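The Slow Work of Teaching Two Arms to Pack a Kit

Lunura, March 2018

A learning system for handling objects needs examples before it needs anything else. At Zulell, the examples come from people. An operator guides a pair of arms through a task while the machine records joint angles, gripper opening and the views from its cameras. One complete pass is called an episode. The current target for a single task is 800 episodes, and by the end of last month the group had kept 620.

The task is handling a fabric tool roll, the kind sold to people who repair phones and watches. It was picked over an earlier set of rigid blocks after a policy trained on the blocks failed on nearly everything soft. Cloth changes shape when it is touched, and the narrow tools under a strap give the camera little to work with. Black tools on black canvas are harder still.

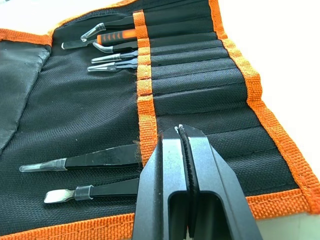 Wrist camera view of the roll, with capped tweezers held under the orange strap and the gripper fingers nearly closed.

The wrist view carries most of the useful detail in the last few inches of a reach. It is also where bad data shows up first. Lint on a finger pad, a shifted mount or a small change in exposure will appear in every episode recorded that day, and a network will happily treat any of them as a signal. Operators check the wrist images at the start of each session and again after a break. If the two checks disagree, the episodes between them go to a separate folder for review.

Each episode gets a plain text label and a grade. The grades are keep, keep with note, and drop. A fumbled grasp that is corrected is normally kept, with a note giving the time of the error. Zulell did not always do this. Its first collection run, in September, held 368 episodes, all of them clean, and the policy that came out of it had no idea what to do after a miss. It would close on air and carry on with the rest of the motion.

The software that stores the episodes, Provora, was written in house. It keeps every camera stream against one clock and refuses to save an episode if any stream has dropped too many images. A second tool, Mugo, plays episodes back at four times normal speed for grading. Graders work in pairs on the first batch of any new task, then alone once their marks agree.

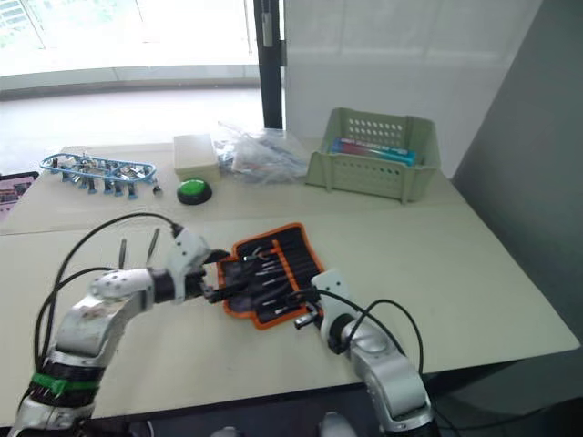

Two-arm episodes take longer to collect than one-arm episodes, and a larger share of them are dropped. The operator has to divide attention between two grippers, and most people let one hand wait while the other moves. A policy copies that habit along with everything else. With one gripper at the upper left edge of the roll and the other at the lower right, small errors on either side can pull the fabric out of place, so the guide asks for slow, matched motion whenever both are in contact. The far side of the table matters too. A blue tray of small parts, a beige box and a green basket are all in view of the head camera, and a system trained against one fixed background can come to depend on it. The collection plan calls for changes to the background between blocks of episodes, each logged with the session.

The remaining episodes will be split between 2 operators who have not worked on the task before. Their pace and reach differ from those of the first group, and the spread is wanted. Training starts when the last of them has been graded.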